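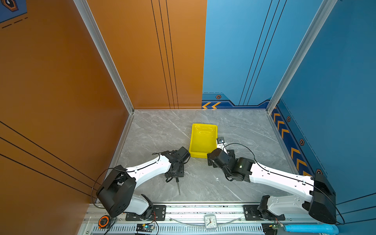 Open day at Skuroria, a Tuesday, and I'd skipped my last class to be first in line. Mum came too, with a thermos. One arm had a screwdriver, the other a small grey thing on a cord, and a yellow tray lay between them — I forgot to breathe!

"Over 2000 tries before it got this one," said the woman from Vunmont.

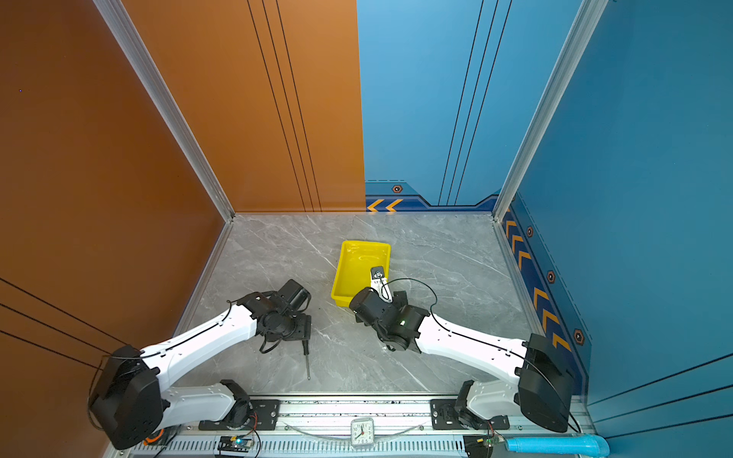 Mum, who'd only come for the parking, asked if she could stay for the 3 o'clock session. I said I was staying for all of them — and she poured us both some tea.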